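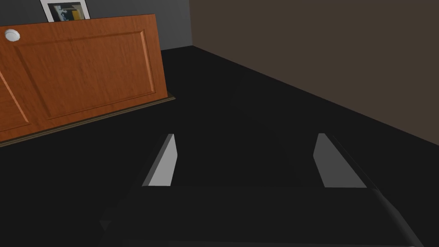
Mwajuma Athumani objected last Friday that a ceasefire with no one watching it is only a pause for reloading, and she wanted to know why we had spent a whole session on the wording. Fair enough. These notes are the long reply.

October – Notes by the course instructor

Week 6. Ceasefires and the blame game

Our case is the Dimgate truce between the Lema highlands and the coastal government at Civden. The text ran to 90 words. The quarrel over what it meant has so far filled 500 pages, and I have assigned you 10 of them. You're welcome.

Start with the verb. Both sides agreed to "refrain from hostile acts." Civden took this to mean shooting. Lema took it to mean shooting, roadblocks, and a certain radio station. Each then accused the other of breaking the deal before lunch, and by its own reading each was right.

Next, monitors. Dimgate had 6 of them, sharing one road and needing permission from both armies to use it. Permission tended to arrive the day after the shelling. So Athumani has a point, but look at who wrote that clause – both delegations, in rare harmony.

Terms to know:
Spoiler: a group that gains more from war than from a deal. Usually says it wants peace more than anyone.
Face-saving: letting a leader lose without having to mention it at home.
Proportionality: see week 4. Everybody claims it, few define it.

For next time, read the Jinent memorandum and find the sentence each side quoted to its own press. They are different sentences. Come ready to argue for the side you like less, and leave the word "barbaric" at home unless you are quoting a minister.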